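How do you choose a hand for a robot?

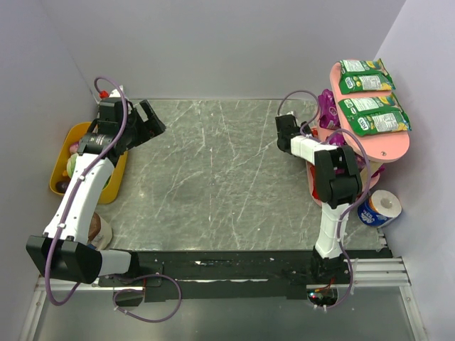

Two robot arms at their table, with snack packets on the pink shelf behind the one on the right.

You got your hands for free and had no say in the matter. Robots have it harder. Somebody has to pick their hands for them, and then argue about it over lunch.

A robot's hand is called a gripper. Most grippers look nothing like a hand. The black gripper on the left in our photo has two fingers, and two is enough for a surprising number of jobs. Try it yourself: tuck in everything except your thumb and first finger, then pick up a pencil. Easy. Now try to peel a banana. Take your time.

At the Ondach workshop, people test grippers by giving them dull things to do, over and over. Pick up the cup. Put down the cup. A person would be bored silly by the fourth go. The robot doesn't mind, or at any rate has never complained.

Last November the workshop compared a pair of grippers. One was called the Sturkard, which has hard, flat fingers. The other was the Estorby, which has rubbery pads on its fingertips. Each one had 209 tries at lifting a packet of snacks and moving it to a tray.

The Sturkard managed it 174 times. The Estorby dropped only 19 packets in the whole test, so you might think it won. Then came the cup test. The soft pads clung to the cup so well that they wouldn't let go, and the cup went for a ride across the table. Letting go is half the job, as anyone who has had a sticky sweet on their fingers will know.

Why are snack packets so tricky? Pick one up and have a feel. It's puffy and slippery and it changes shape when you squeeze. Pinch too gently and it slides away. Pinch too hard and you have a packet of crumbs, and the person who brought the snacks is cross with you.

Your skin sorts this out without being asked. It feels the packet start to slip and your fingers tighten. Many grippers can't feel a thing. They close as far as the controller tells them to. (The controller is the part that gives the orders. The Ondach one is nicknamed Mansour, and it gets blamed for everything.)

Try your own test

You'll need a pair of kitchen tongs, two elastic bands and a few things that won't break. Pick up each thing ten times with the tongs and write down how many you drop. Wrap an elastic band round each tip and do it all again.

Did the bands help with everything? Was anything harder to put down? Please don't use eggs.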